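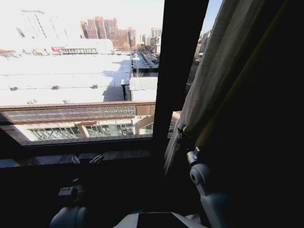
Department of Control and Automation, Plivov Institute of Technology
Robot Manipulation II
Handout for Week 9: Locating a Curtain Edge Against a Bright Window

Reading: course notes, chapter on deformable objects. Bring the exercise sheet on camera calibration.

1. The problem

A curtain is usually treated as a cloth manipulation problem, with attention on the grasp and on the motion after it. In the Chmielewska study, most failures came earlier. The robot had to find the free vertical edge of a hanging curtain, bring the gripper to it, and close the fingers on a single layer of fabric. The hard part was finding the edge.

Three conditions meet at a window. The brightness range is far beyond what one exposure can hold. In the head view at the start of these notes, a white building at the far left nearly merges with the sky, while the dark curtain on the right is close to black. Second, the background has strong vertical lines of its own, such as the mullion and the facades outside. An edge detector tuned for curtain folds responds to all of them. Third, the fabric may transmit light, so a pixel on the curtain carries the color of whatever is behind it.

Definition. The free edge is the boundary between the outermost strip of fabric and whatever is seen directly next to it. It is a curve attached to the cloth. It must be kept apart from a fold line, where the cloth continues on both sides.

2. Coarse stage: head camera

The head camera gives the wide view used to choose a side and a height for the approach. The Hikus pipeline runs it in this order:

a) Take a short and a long exposure with the arms held still.
b) In the short exposure, segment the glass by brightness and fit straight lines to the dark frame members.
c) In the long exposure, segment fabric by texture and fold direction.
d) Remove any fabric edge that lies on a fitted frame line.
e) Mask the robot's own links, using joint angles and the arm model.
f) Keep the longest remaining near-vertical curve and pass its image column and height range to the arm planner.

Step (e) is often left out by students and should not be. The arms enter the lower part of the head image in almost any working pose, and their pale shells have curved outlines that score well as fabric edges. Where an arm and a curtain overlap in the image, the mask must also be grown by a margin to cover calibration error.

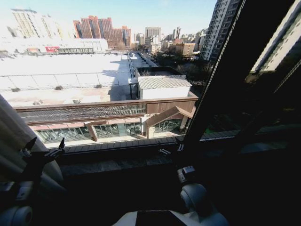

Fig. 2. Head view with both arms in the image and the beige curtain partly overlapping the left arm. Step (e) applies to the left edge of the image.

Frame lines need not be vertical in the image. With the head tilted or turned, a mullion can run at a clear diagonal, and the line fit in step (b) must allow for it. A common error is to restrict the fit to a narrow band of angles. The mullion then survives into step (d) as a candidate curtain edge, and it is long and straight enough to win step (f).

Reflections are a separate case. A pane that reflects a building shows a regular grid of windows, and texture segmentation may label the grid as woven material. Hikus rejects a fabric region if no fold line passes through it.

3. Fine stage: wrist camera

The coarse stage gives a direction and a poor distance. Depth from the head camera is not used for the final approach. On sheer fabric the stereo matcher may lock on to the cloth, the frame, or the view outside, and neighboring pixels may lock on to different ones. Averaging such values produces a surface at a distance where no object exists.

The fine stage uses short sideways motions of the wrist. Let b be the sideways motion, f the focal length in pixels, and d the measured shift of a feature in the image. For motion parallel to the image plane,

Z = f b / d

Distant features have d near zero and are dropped. Near features remain: the fingers, which move with the camera and therefore show no shift either, and the cloth and window frame, which do. The fingers are removed with a fixed mask. Cloth and frame are then separated by their different values of Z, provided the gap between them is large enough. When the curtain lies flat on the frame, the method has no basis for separating them and the weave itself must be used.

Weave is measured in a small window as energy at high spatial frequency. It is a local cue and gives no distance. In the pipeline it acts as a vote: a near point with weave energy is called cloth, and a near point without it is called frame. Points behind the cloth also show weave, because the threads are printed over them in the image, so the vote may be used only on points that have already passed the depth test.

4. Result

Each method was run from the same set of 41 starting poses in the Undside test room.

Head camera only: 13 failed approaches, of which 9 were traced to wrong depth.
Head camera followed by wrist stage: 3 failed approaches.

A failed approach is one in which the fingers closed without fabric between them. Closing on two layers was recorded as a success, and the figures should be read with that in mind. All starting poses used one window and one set of curtains.

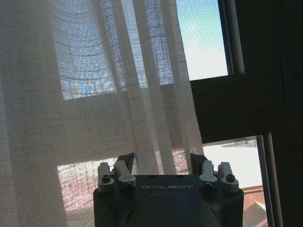 Waldemar Górecki objected in the Thursday seminar that the comparison credits the wrist camera with a gain that may come from motion alone, and that a head camera moved sideways by the same distance should have been the baseline. The point is fair for near cloth. At head range the same b gives a smaller d, so the baseline would need a longer motion, and the cloth may sway during it. The study did not test this.

5. Exercises

5.1 Derive the smallest gap between cloth and frame that can be resolved for given f, b and Z if d is measured to the nearest half pixel.

5.2 A sheer curtain hangs in front of two panes with a solid band between them. Sketch the brightness profile along a vertical line through the fabric. State where a threshold on brightness would place a false boundary.

5.3 Rewrite the success test so that a grasp on two layers counts as a failure. Name the sensor signal you would use and say what it confuses with a thick hem.

5.4 Loose threads along the free edge widen the boundary in the image. Propose a rule for choosing the closing position of the fingers, and give its worst-case error in terms of fringe width.

Solutions to 5.1 and 5.4 are due before the lab session. The calibration files for the wrist camera are in the course folder under Hikus.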